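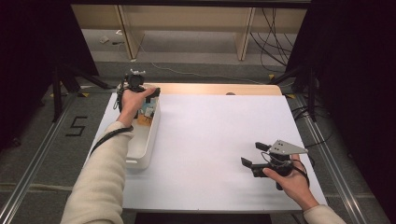

Clernuddale White Storage Bin, Open Top, with End Handle

Item no. 1268

The Clernuddale bin is a rectangular open-top container in white plastic for small mixed contents: packaged goods, cards, short pieces of cardboard, spare parts, stationery. It is intended for tabletop and shelf use where items are put in and taken out many times a day and a lid would slow the work down. Corners are rounded inside and out. A handle slot is molded into the end wall.

Construction

The body is injection molded in one piece from white polypropylene. There are no seams, rivets or glued parts. Corner radii are large enough to be wiped out with a folded cloth, and small flat items such as cards can be slid up the wall at the corner and picked off the rim.

The handle slot is formed in the mold and has a rolled upper lip. It is sized for four fingers of an adult hand, with or without thin work gloves. The slot is for pulling the bin along a shelf or across a table. When carrying a full bin, support the base with the other hand.

Color is white throughout, not a surface coat. Scratches do not show a second color underneath.

Placement on a work table

For sorting and packing, place the bin along one side edge of the table with the long side parallel to the edge and the handle end toward the operator. This leaves the middle and the opposite side free for laying items out. Left-side placement suits operators who pick with the left hand and place with the right; mirror the arrangement for the other case.

The base is smooth. On a bare wooden top the bin will slide when pulled by the slot, as intended. On a table covered with a loose sheet the bin may drag the sheet with it - fasten the sheet at the corners or lift the bin to move it. A white sheet under a white bin gives a clean background for colored items, but the rim can be hard to judge from above in flat light. Operators who find this a problem can order the gray version of the same bin, item no. 2000.

Contents and filling

Fill to no more than the lower edge of the handle slot. Above that level small items can work out through the opening when the bin is tilted. For mixed contents, put tall packages at the far end and flat items nearer the handle. Cards and thin cardboard lying under heavier packages are difficult to grip, by hand or with any kind of tongs or jaws, and should go in last.

The bin has no internal divisions. The Plusitz divider set fits without tools and separates the interior into two or three sections. The dividers are held by friction and can be moved along the length.

Stacking

Empty bins nest. Filled bins do not stack without the Grabner tray lid, sold separately. With lids fitted, stack up to 6 high on a level floor or shelf.

Cleaning

Wash by hand in warm water with mild detergent. Dishwasher use is not recommended, as the long walls may bow. Remove adhesive labels with Suvorix label remover or warm soapy water. Do not use scouring pads.

Testing

The handle end was pulled 4000 times under a filled load on a wooden test surface. No cracking was found at the slot.

Ordering

Sold singly or in cartons of 6. Divider set and tray lid are ordered under their own item numbers. Carton orders placed after 10/29/19 ship in November with the revised divider set, which also fits older bins.

Comments

packbench_ro
Using these for kitting small parts. The nesting is tight when they are new, you need to twist slightly to separate them. After a couple of weeks it gets easier.

T. in shipping
Does the tray lid cover the handle slot or does the slot stay open? Can't tell from the text.

Clernuddale Support
The slot stays open with the lid fitted. The lid rests on the rim only.

marlow77
Gray one is better on a white table. I kept knocking the rim of the white one with whatever I was holding.

hobbyshelf
Divider set holds fine with cards, but it shifts if you drop anything heavy against it. Would like a version that clips in.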